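From: Markos Fragkou
To: gripper-builders list
Subject: Re: [gripper-builders] Finger pads for hand-held gripper, soft or hard?

Hello Deligiannis and all,

Thank you for the long answer. I was not able to write before, because I was waiting for the second set of pads from Stavden and I did not want to report on half of the work. I put my comments under your text.

> Before you change the pads again I would look at the linkage.
> On our Mornlow build the jaws closed well on a hard block and
> badly on cloth, and it was play in the upper pivot. Also, what
> are you testing with? A towel is too easy. Everybody's gripper
> can pick up a towel.

You were right about the pivot, at least on one side. I took both jaws apart on the kitchen table and the left one had play that I could feel with my fingers. I put in a thin washer and tightened the screw until the jaw moves freely but does not rock. The frames are still the first ones, black plastic with the triangle openings. I had the idea to make the triangles smaller for more stiffness, but after the washer I do not see the need.

About the towel, I agree also. I stopped with towels in March. Now I work on the bed at home, with real clothes, and mostly with fleece sweatpants folded lengthwise. They are thick, the front leg makes a round bulge, and there is a seam near the lower edge where the pads can take hold or slide away, depending on the angle.

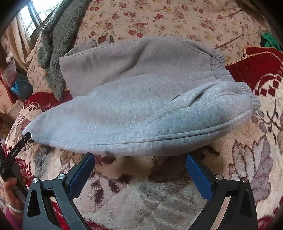

I made 86 attempts with the old pads and the same number with the new ones, always coming from the front hem with the pads open in a V. With the old pads I lost the cloth 14 times. With the new pads I lost it 9 times. This is better, but I am careful with the conclusion, as the washer was changed between the two series. I should have done one thing at a time. My excuse is that the jaw was already open on the table.

What I can say more surely is about the way of approach. If I come in low, almost flat on the bedspread, the pads take the hem and also the bedspread, and then everything lifts together. If I come in from higher, they take only the upper layer of the leg and the fold opens. The good angle is between these two and my wrist finds it after some tries, but I can not yet write it down as a number. Does somebody have a simple method to measure this? I would like to avoid buying a sensor only for that.

> Which rubber is it? The Brudness sheet gets slippery when there
> is lint on it, we wipe it between runs.

Mine is not Brudness, it is what Stavden sends with the pads, and they could not tell me the exact type. The lint is the same problem. Fleece leaves a lot of it in the fine texture. I use a damp cloth and then wait some minutes before I continue. Maybe a pad without texture would be easier to clean, but I am afraid it would slip on the ribbed cuffs.

One more question, for those who build with the same linkage. My complete tool is 710 grams and after half an hour the hand becomes tired, and I think the last attempts of each series are worse for this reason. How heavy are yours? And did you move weight toward the handle, or only remove material from the front?

I can send the drawing of the washer and of the pad mount to anybody who wants it. The dimensions are in millimeters.

With best regards,
Markos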